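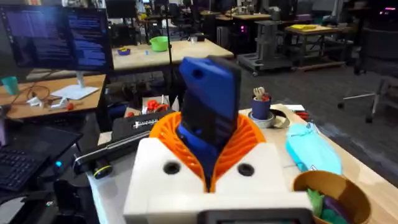 Protective Order Help Desk: Frequently Asked Questions

The Rulton help desk works with people in Deltdale who are asking the court for a protective order, or who already have one and have questions about it. Most of what people ask us by phone is answered on this page. If you are in danger right now, call 911 first.

What does the help desk do?

We help you fill out the petition, explain what each section is asking for, and sit with you at the hearing if you want company. We can also help you put together a safety plan for the days before and after the papers are served.

We are advocates, not lawyers. We can't tell you how a judge will rule, and we can't speak for you in court. If you need a lawyer, we will give you the current referral list and help you make the first call.

Where are you and when are you open?

Room 436 of the county courthouse annex in Deltdale, fourth floor, left out of the elevator. The desk opens at 8:30 a.m. and the last walk-in is taken at 3:30 p.m. We close on court holidays. In July we also close over lunch, from noon to 1 p.m.

You will go through security at the street entrance. Pocketknives and pepper spray are not allowed in the building and security will not store them for you.

Do I need an appointment?

No. Walk-ins are seen in the order they arrive, except that anyone with a hearing the same day goes first. If you would like a set time, call the desk and we will put you into Sistex, our booking system. Sistex sends a text reminder by default. Tell us if a text to your phone could be seen by the other person and we will turn it off.

What does it cost?

Our help is free. It does not matter what you earn or what your immigration status is, and we do not ask about either one.

Who can ask for an order?

You can file if the other person is a current or former spouse, someone you live or lived with, someone you dated, a relative, or the other parent of your child. Stalking by a person you have no relationship with goes on a different form. We have both forms at the desk. If you pick up the wrong one, don't worry about it, we look at that first.

A parent or guardian can file for a child. Teenagers often come in with an aunt, a grandparent or a school counselor, and that's fine for a first conversation, but the rules on who signs are stricter. Ask before you make the trip.

What should I bring?

Photo ID if you have it. The other person's full name and an address where they can be found, either home or work. Dates of what happened, as best you can remember them. Any police report numbers. Copies of old orders, including ones from another state or ones that have expired.

Messages and photos are useful, but the judge will want them on paper. Take screenshots that show the sender's name or number and the date, and email them to the desk before you come. We can print up to 2 conversations for you while you wait. Longer ones need to be dropped off the day before. Keep the originals on the phone even after we have printed them.

Will I have the same advocate the whole way through?

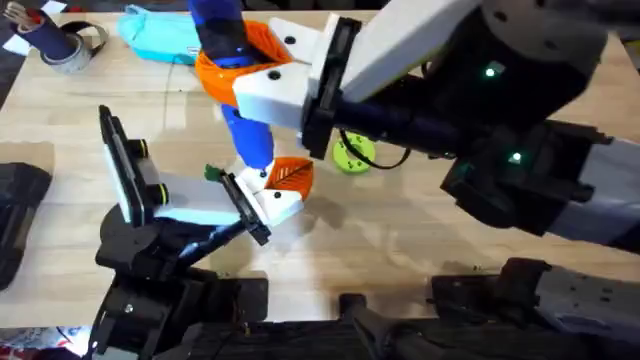
Usually, yes, but not always. Advocates have days off and cases run long, so at some point yours may be passed to a second person. We don't do that by leaving a note in a file. Your first advocate and your new one meet with you together, and the first one stays on the case until you have talked to the second at least once without them. Think of the two orange and white grippers in the photo, which meet around the same blue object. A handoff here should feel like that for a while, with both people holding on. If you would prefer not to change advocates, say so at that meeting and we will see what can be done with the schedule.

What happens after I file?

The clerk takes your petition to a judge, normally the same day. The judge reads it and may want to ask you a few questions. If the judge signs a temporary order, it comes back to the clerk with a hearing date on it. You get certified copies. Keep one with you, and give one to your child's school or daycare if the order covers the child.
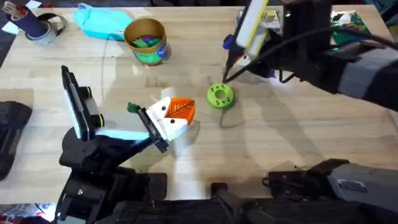
The temporary order has to be served on the other person before it can be enforced against them. A deputy does this. You should never hand over the papers yourself, and neither should your family. You can call the civil desk at the sheriff's office to find out whether service has been made, or we can call while you are with us. If the deputy can't find the person before the hearing date, the judge will usually set a new date and extend the temporary order until then. You still have to show up on the first date.

Will I have to see the other person at the hearing?

Probably. They have the right to be there and to answer what you wrote. You will sit at separate tables and a bailiff is in the room. You can wait with us in Room 436 until your case is called, and you can ask the bailiff to hold the other person back for a few minutes while you leave.

Benjie Agbayani coordinates our court accompaniment. Ask for him if you have a particular worry about the hearing day, such as parking, a shared entrance, or relatives of the other person turning up.

Can I bring my children?

To the help desk, yes. There is a table with paper and toys. Please don't bring them into the courtroom unless the judge has asked for them. Children can't be left at our desk without an adult who came with them, so if you have a hearing, arrange for someone to stay in the building or to watch them at home.
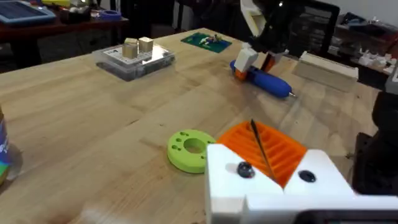 Lime-green ring on the wooden tabletop, beside the gripper.

The other person keeps texting me. Does that violate the order?

If the order says no contact, then yes, a text counts. So does a message passed along by a friend or posted where you are meant to see it. Do not answer. Save it, write down the time, and report it to the police with your copy of the order in hand. Bring it to us as well so we can add it to your file for the hearing.

If you share children, your order may allow contact about them and nothing else. Read that section carefully. We go through it line by line with anyone who asks.

I changed my mind. Can I drop it?

Only the judge can dismiss an order. You can file a request, and we will help with that form the same as any other. Until it is granted the order stays in force, even if you invite the other person over. You won't get a lecture from us and you can come back later.

I need to change my locks or break a lease. Can you help pay for it?

Sometimes. The Duda Fund pays up to $400 per household for locks, moving costs, a replacement phone or a first night somewhere safe. Igor Głowacki handles the applications. You will need a receipt or a written estimate, and the fund pays the vendor directly. It takes 6 business days in most cases. For something you need tonight, tell whoever is at the desk.

Is what I tell you private?

Yes, with a few limits. We have to make a report if a child is being abused, or if someone is about to be seriously hurt. Your petition itself is a court record, and the other person will get a copy of it. If you don't want your address on it, ask for the confidential address form before you file. It can't be pulled back once it has been served.

My English isn't good. Can I still come?

Yes. We use phone interpreters at the desk. For the hearing, the court provides an interpreter at no charge, but it has to be requested on the petition. Please don't plan on a family member interpreting for you in court.

Something on this page doesn't match what I was told at the clerk's window.

Go with what the clerk told you, then let us know so we can correct the page.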